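# Flindico Shirts - fold notes and labels

Working notes on folding short-sleeved T-shirts flat on a table. Last edited Jul 22, 2024.

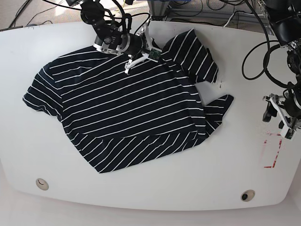

Henrik Vogler asked that striped shirts get their own label, as stripes change direction at every fold and layers are easier to tell apart than on plain fabric. Adopted as `pattern: stripe`.

## Contents

- 323 fold records, 104 of them striped
- One row per record in `folds.csv`

## Fields

| Field | Values |
|---|---|
| `pattern` | `plain`, `stripe`, `print` |
| `state` | `flat`, `partial`, `folded` |
| `sleeve` | `in`, `out`, `mixed` |

A shirt stays `partial` until both sleeves are in and the hem is up. Wrinkles do not affect `state`.

## Known issues

- Dark fabric: `sleeve` is less reliable - check by hand.
- Long sleeves are not covered. Planned for December.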